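Subject: Re: [smallthings] Pink earbud case, where to put it so it is not lost
List: smallthings, the Anddale household and repair list

Hello all,

I answer below the quoted part. I am sorry for the length, English is my third language and I cannot make it short.

An earlier message on this list said:

> I have again lost an earbud, the left one. The case I have
> still, it is one of these round pink ones from Perkik. I
> keep it on the table with the glasses and everything else.
> Does anybody have a system for the small things? And how do
> you clean inside the case? I paid 900 for the set and do not
> want to scratch it.

I have a similar pink case, so I can say how I do it. Mine is not from Perkik, so please compare before you follow me. The shape is smooth and rounded, and when it is closed it is easy to take it for something else in a full drawer.
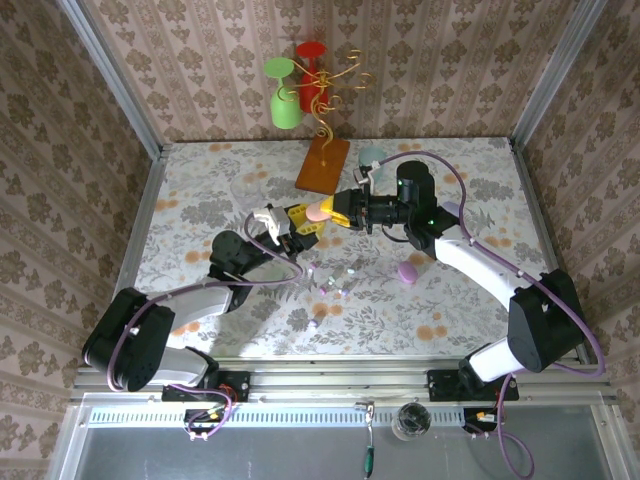

1. The cloth

I had before a plain dark cloth, and black ear tips disappeared on it. Now I use a white one with gray leaves and little orange flowers. The pattern is maybe too much together with striped wallpaper -- my family says so -- but a pink or purple thing I find on it at once. The orange dots can confuse you only if your things are orange too.

2. The place for each thing

My rule is that glasses stay at the back and small things stay in front. For stemmed glasses I like a holder with a wooden base and curly wire arms, where they hang upside down. A green glass and a red one look nice on it, and they do not take the place of the small things. A tumbler can stand next to the base. The cups I bring back to the kitchen in the evening, because a small thing likes to hide behind a cup.

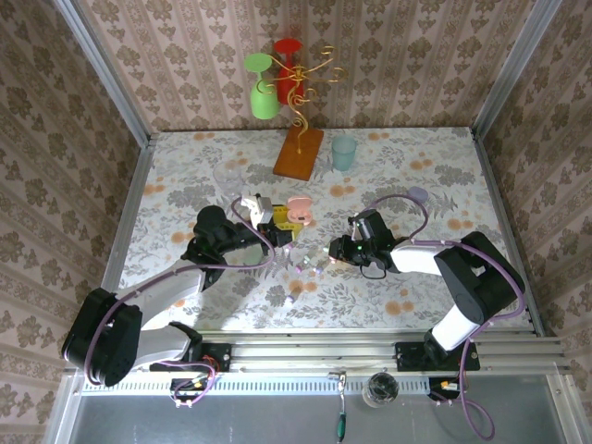 3. Cleaning the case

Open the lid completely and take out both earbuds before you begin. Put them in a saucer, not directly on the cloth. Then wipe the two hollows with a dry cotton swab, slowly, and turn the swab when it becomes gray. I do not use water or alcohol. Once I used a wet wipe and it left lines on the glossy part, which I could remove only after 4 tries with a dry cloth. 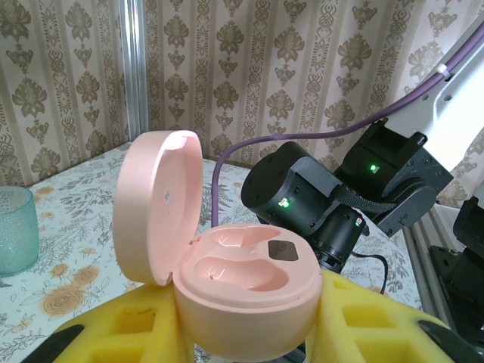
Be careful also with the hinge. It is small, and if you press the lid farther back than it wants to go, it can become loose. My first case had this problem and the shop in Cundbridge could not repair it. They offered me a new one from Tiwari, but I found it too big for my pocket.

For the lost left earbud, please look inside the sleeves of your jackets and under the cushion of the chair. I have found mine in such places 3 times. If you must buy a single one, ask first if it will pair with your old one. The seller I asked did not know this.

I would like to hear from others if there is a better way for the glossy part. Also, does somebody sell a holder like this with wire arms, but lower? My shelf has not enough height for the usual ones.

With kind greetings from Anddale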